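Two Grippers and a Coffee

So I told Aoi Furukawa the Veltgate would win. I'd been telling her since March, and loudly! She had her money on the Shawky (well, her lunch), set to 60 percent force, and she wouldn't budge.

"Same cup for both," she said. "Black one, lid on. You go first."
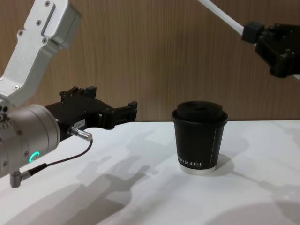
I ran my jaws at 80 first, in my head, and heard the lid pop. Then I thought about Aoi eating my dumplings and typed in 60, same as hers.

"Copying me?" she said.

"Controlling a variable," I said, and my finger sat there over the key for the longest time.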